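讲者备注：《按钮的措辞：我们怎样把“停止”写得没人敢按》
场次：Tuesday下午，第二场，茶歇之后（大家会困，语速放快）

开场先不放标题页，直接问：今天早上有谁按过电梯的关门键？等人举手。再问：有谁相信它有用？通常举手的还是那批人。让他们笑一会儿，然后自我介绍，一句话就够，别提我在Zusent那三年，提了就收不住。

第一页，只有一个词：“确定”。
讲“确定”这个词的窘境。中文界面里它身兼数职：同意、关闭、我知道了、别再烦我。用户看到弹窗写“是否取消订单”，下面两个键，一个“取消”，一个“确定”。停顿。问台下：想取消订单，该按哪个？给他们五秒。每次都有人小声争起来，不要打断。

第二页，Pillden的旧版退款流程。
（截图已征得他们同意，但他们要求我说明现在已经改了。好，已经改了。）
这个流程总共四步，每一步的主按钮都叫“继续”。用户以为自己在继续退款，第三步的“继续”意思是继续使用本服务。当时的产品负责人跟我说这是历史原因。我做这行这么久，“历史原因”四个字听过的次数比我妈叫我全名还多。
数字在这里讲：客服一个月接了900通电话，其中700通问的是同一件事。念完数字喝口水，让它沉一下。

第三页，动词。
主张很简单：按钮上写动作，别写态度。“删除这张照片”比“确定”好，“保留”比“取消”好。字多一点没关系，按钮会变宽，世界不会塌。设计师会来找你谈对齐的事，请他喝咖啡。
举邱先生的例子（Yao-tsung Chiu，他同意我用名字，条件是发音要准，上台前再练一遍）。他把一个后台系统里的五十多个“提交”逐一改成具体动作，准确说是51个。改到最后一个，他发现那个按钮什么都没接。它在那里待了好几年，大家每天按，按完觉得踏实。删掉之后有人写信来投诉。
这里一定会有笑声，等笑声下去再翻页。

第四页，颜色不能代替字。
红色到底是“危险”还是“停”，还是“品牌部今年喜欢红色”，要看上下文。实体开关在这方面比屏幕老实，按键就那么大，上面印了什么就是什么，没有悬停提示可以躲。所以我常劝写界面文案的人去逛五金店，站在卖开关的货架前看半小时。店员会问你要什么，说随便看看，他会不信。
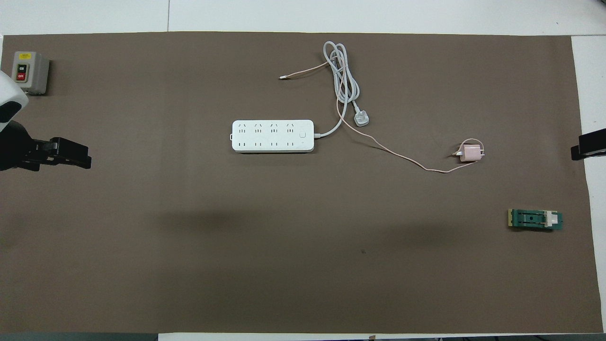 再往下讲“停”的同义词。我在Poduval的术语表里翻到过：停止、终止、中止、暂停、中断、结束、退出、关闭。问写表的人“终止”和“中止”差在哪里，对方想了想，说一个比较终。
建议：同一个产品里，每个意思只配一个词。暂停就是还能接着来，停止就是不能了。其他六个词送给小说家。
如果时间不够，这一段可以砍，但“比较终”那句舍不得，留着。

第五页，恐吓式文案。
“此操作不可撤销，请谨慎操作。”问：有谁看到这句以后真的谨慎过？大多数人只是按得更快，好让它消失。警告说得太多，就成了墙纸。
Iscombe的做法值得讲。他们给警告文案设了配额，全站不许超过200个字，超了就得先删旧的才能加新的。法务部头一个星期很不高兴，第二个星期开始互相删对方的句子，删得非常投入。结果剩下来的几句都说清了后果：照片会从所有设备上消失；已付的款不会退。读到这种句子，手会停一停。
提醒自己：别在这里顺势骂法务，去年台下坐了一整排。

第六页，道歉。
“哎呀，出错了！”配一只哭泣的小动物。用户刚刚丢了填了二十分钟的表，他不想认识这只小动物。错误信息只需要告诉他三件事里至少一件：发生了什么，东西还在不在，接下来怎么办。我见过最好的一句是：“没保存上，草稿还在，过几分钟再试。”没有感叹号，没有动物。
（如果有人问小动物是不是我以前公司的，是。）

第七页，练习。
发纸。每人写下自己产品里最糟的一个按钮，跟邻座交换，由对方改写，限八个字以内。计时三分钟。巡场时看到有人写“了解更多”，请他站起来，大家鼓励一下，他不容易。
挑两三个念出来。别念公司名，除非本人坚持。

问答常见题，先备着。
问英文版要不要一起改：要，而且英文版多半是从中文翻过去的，中文又是从更早的英文翻过来的，找到源头的人请写信告诉我。
问老板坚持用“立即开启美好旅程”怎么办：先问他开启的是什么。如果是开发票，把这个按钮单独截图，放进他下一次汇报的第一页。
问有没有推荐书目：有，讲义背面，十月印的那版漏了一本，口头补上。

遥控笔没电的话，前排桌上有备用的，那支只有往后翻的键灵，往前翻要按两下。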